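白い三段引き出しの鍵を朝からずっと触っていて、楽しすぎたので連投します。職場のキャビネットの話だけで最後まで行くので、興味のない人はミュートしてください!でも引き出し好きの人は絶対に最後までいてほしい

1
そもそもの始まりは、Stelesside(うちの職場が入ってるフロアの名前です)の模様替え。10月に入って机の並びが変わることになって、各自の足元にあるキャビネットを全部一度空にして、鍵が生きてるか確かめてから次の人に渡そう、という流れになりました。わたし、真っ先に手を挙げました。だって鍵ですよ

2
オフィスの引き出しって、使ってる人の九割は鍵をかけてないと思うんです(わたし調べ、つまり勘)。鍵穴はあるのに鍵の行方が分からない。もしくは鍵はあるけどペン立ての底で、どれがどこのか分からない。あれがもう、もったいなくて!せっかく一段ずつ閉められるのに

3
うちのキャビネットは、一段ずつ別々に丸い鍵穴がついてるタイプ。上の一個を回すと全段まとめて閉まるやつ、よくありますよね。あれも便利なんだけど、段ごとに閉められるのって「ここはおやつ、ここは書類、ここは秘密」って区切れるわけで、格が違う。本体は白、取っ手は黒。この組み合わせがまたいい

4
で、今回やったのは次のような作業です。

・引き出しを全部空にする
・奥に落ちてる紙を救出する
・鍵を一段ずつ挿して回す
・引っかかる段をメモする
・全部の段に鍵が挿さった状態で並べて眺める

最後のは作業じゃないだろって言われそうだけど、作業です

5
空にするところから既に面白いんですよ。一番下の段の後ろ側、引き出しと背板のあいだに紙が落ちてるの、あれ何なんでしょうね。中身をぎゅうぎゅうに入れると、閉めるときに一番上の一枚だけが後ろへ滑っていくんだと思う。出てきたのは古い座席表、クリアファイル、あと個包装のお茶のティーバッグ。飲みませんでした

6
お茶は飲まなかったけど座席表はしばらく読みふけりました。今と全然ちがう並びで、コピー機が窓側にあって、わたしの席のあたりが「予備」って書いてある。予備だったんだ、ここ。ちょっと愛着わいた

7
さて本題の鍵。三段とも挿したところがすごく好きで、上の段だけ黒い樹脂のカバーがついてて、銀のリングの先に黒い飾りがぶら下がってる。真ん中と下は銀色そのまま。同じ引き出しなのに一本だけおめかししてるみたいで、しばらく見入ってしまった。いま触ってるのは一番下の段の鍵です 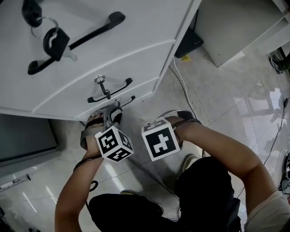 8 鍵が回りにくいときに試したこと
模様替え仲間からいっぱい聞かれたのでまとめて書きます。まず、引き出しをちゃんと奥まで押し込む!これで解決した段がけっこうありました。ほんの少し浮いてるだけで、かんぬきの先が受けの穴に合わなくて、鍵が途中で止まるんですよね。腰で軽く押しながら回すのがコツ

9
それでも固いときは、中身を疑う。ファイルの角が上に飛び出してると、引き出しの天井にこすれて奥まで入りきらないんです。うちで一番手ごわかった段も、犯人は厚紙の仕切りでした。一枚抜いたら、するっ。あの「するっ」のために生きてる

10
油をさしたくなる気持ち、めちゃくちゃ分かります。でも普通の機械油を鍵穴に入れるのは我慢!ほこりがくっついて、あとでもっと固くなるので。わたしはFumexの鍵穴用パウダー(粉のやつ)を使ってます。ほんのひと吹きして、鍵を何度か抜き差しして、出てきた黒い粉をティッシュで拭く。この拭いた跡を見るのも好き

11
ひと吹きって書いたけど、最初のころは楽しくて吹きすぎました。床に粉が落ちて、床がつやつやしてるものだから余計に目立って、しゃがんだまま半泣きで拭いた。みなさんは先に新聞紙を敷いてください。わたしは今は敷いてます

12
それから、鍵を無理に回さない。これだけは大きい字で書きたい。細い鍵って思ったより簡単に曲がるし、曲がったものをペンチで伸ばして使うと、いつか穴の中で折れます。折れた鍵の頭だけを握りしめて総務に行くときの、あの廊下の長さよ……(経験者)

13
そのとき作り直した合鍵が、送料込みで3,610円。高いと思うか安いと思うかは人それぞれだけど、当時のわたしには痛かった!でも届いた鍵がぴかぴかで、挿した瞬間にカチッと回って、正直ちょっと元は取れた気がしました

14
合鍵をたのむときに必要なのが、鍵穴の周りか鍵の頭に打ってある番号です。消えかけてることが多いから、鍵がそろってる元気なうちに控えておくのがおすすめ。スマホのメモでも紙でもいいけど、その紙を同じ引き出しに入れて鍵をかけるのだけはだめです。やった人を知ってます。わたしです

15
ちなみに立ったりしゃがんだりが本当に多い作業なので、服装は大事。黒のズボンと歩きやすい靴が正解でした。白いスニーカーで行くと床のほこりが怖いって言われるんだけど、むしろ汚れたらすぐ分かるから好きです。それに、しゃがみ続けたあとに立ち上がって、天井の照明が目に入る瞬間の気持ちよさ。背中がのびる〜

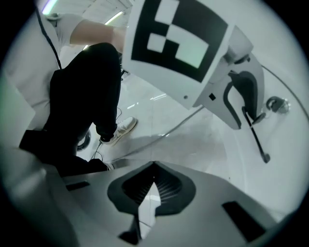 引き出しと鍵のメモ帳 @hikidashi_memo
投稿者本人によるスレッドの続き・午後3時

16
お昼を食べて戻ってきました。反応がいっぱい来てて嬉しい!「うちの引き出し、鍵がない」という人が多くて、胸が痛いような、仲間が見つかったような。順番に答えていきますね

17
「鍵のカバーってどこで買うの?」
文具売り場でも雑貨屋さんでも見かけます。わたしが家で使ってるのはRajuっていう小さいお店の色付きカバー。手芸コーナーの隣にあって、色が多くて選べない。三段なら三色そろえると一目で分かるようになります。黒一色で渋くまとめるのも、もちろんかっこいい

18
「色分けするなら何色がいい?」
好きな色で!と言いたいけど、似た色は避けたほうが絶対いいです。わたしは紺と深緑と黒でそろえて、夕方になると全部同じに見えるという失敗をしました。おしゃれだったのに。今は黄色、水色、白。朝ごはんみたいな配色です

19
「キーホルダーは付ける派?」
上の段には付けたい派、下の段には付けたくない派です。上の段だと揺れても何にも当たらない。下の段に長いのをぶら下げると、足が当たるし、椅子を引いたときに引っかける。引っかけると鍵が曲がる。曲がると3,610円。もう払いたくない

20
「白いキャビネットって汚れませんか」
汚れます!取っ手の近くが特に。でも毎週さっと拭いてれば平気です。水を固くしぼった布で一度、乾いた布でもう一度、それで終わり。鍵穴の周りだけは、綿棒でくるっと。この丸いふちがきれいになると、全体が急に新しく見えるからふしぎ

21
家用に欲しいという声もありました。うちにあるのはZelettiの小さい二段のやつです。3,364円の型と3,524円の型で売り場を2周しました。違いは鍵が付いてるかどうか。160円の差で鍵が付くんですよ?買うでしょ!鍵付き!迷った時間は何だったのか

22
組み立ては夜に始めてその日のうちに終わりました。途中で引き出しのレールの左右を逆に付けて、閉めるたびに「ぎょ」と鳴るようになったけど、直したらちゃんと静かに。左右の刻印、すごく小さいので、明るいところで見てください。わたしは電気スタンドを床に下ろしました

23
中に入れてるものも聞かれたので公開。上の段は切手、はがき、印鑑、あと好きな書き味のペンの替え芯。下の段は保証書と説明書。説明書は冊子のまま立てて入れると、背が見えて探しやすいです。寝かせて重ねると、必ず一番下のやつが必要になる

24
職場のほうは三段の使い方に流派があって面白いんですよ。上を文房具、真ん中をおやつ、下を書類にする人が多い印象。でもわたしは断然、おやつは上!座ったまま手が届くし、開けるたびに見えるから食べすぎ防止になる……はずだったのに、開けるたびに食べてます

25
一番下の段は深いので、つい大きいものを放り込みがち。折りたたみ傘、ひざ掛け、替えの靴下。それ自体は全然いいと思う!ただ、やわらかい布ものは引き出しの縁からはみ出して噛みやすいから、袋にまとめてから入れると開け閉めが軽いです。ひざ掛けの端っこを噛ませたまま冬を越したことがあります

26
渡すときの鍵について。模様替えで次の人に引き渡すなら、抜いて封筒に入れるか、挿したままにするか、職場で決めておくといいです。うちは「空っぽの段は挿したまま、中身が入ったら持ち主が抜く」になりました。挿さってれば空いてると分かるので、歩いてて楽しい。つい全部の足元をのぞいてしまう

27
封筒派の職場の人へ。封筒には席の名前と一緒に、上・真ん中・下も書いてほしい!同じような銀色の鍵がまとめて入ってると、結局ひとつずつ試すことになります。ひとつずつ試すの、わたしは大好きだから呼んでくれたら行くけど

28
あと、キャビネットを動かすときは上から順に引き出しを閉めて、鍵をかけてから押すと安心です。かけずに押すと、途中で下の段がすーっと出てきて、すねに当たる。そして挿したままの鍵は、机の脚にぶつかるので抜いてポケットへ。ポケットに入れたことは覚えておいてね(洗濯した人より)

29
追加で質問きた。「中から物が引っかかって開かなくなったら?」
まず揺らさない。取っ手を持って、引き出しを少し持ち上げ気味にしながらゆっくり引く。隙間ができたら定規を寝かせて差し込んで、飛び出してる物をそっと押し下げる。わたしはこれで、ホチキスを救出しました。定規は金属より、しなるやつが扱いやすかったです

30
鍵の音の話もしていいですか。同じ形の鍵穴でも、段によって音がちがうんです。中が空っぽだと「カコン」って響いて、書類がつまってると「コッ」で終わる。午前中ずっと空の引き出しを回してたから、今日は耳が「カコン」に慣れてて、自分の席に戻って閉めたら「コッ」で、あっ詰めすぎだなと思いました

31
というわけで夕方までに自分の席の中身も減らします。とりあえず、いつのか分からない付せんの束と、インクの出ないペンと、何の充電器か不明の線から。線は捨てたとたんに必要になるやつなので、箱に「謎」と書いて次の会議で持ち主を募集します

32
みなさんの引き出しの鍵も見せてください!カバーの色、ぶら下げてるもの、何段あるか、なんでも。返信は帰りの電車で全部読みます。鍵が見つからない人は、まずペン立ての底をどうぞ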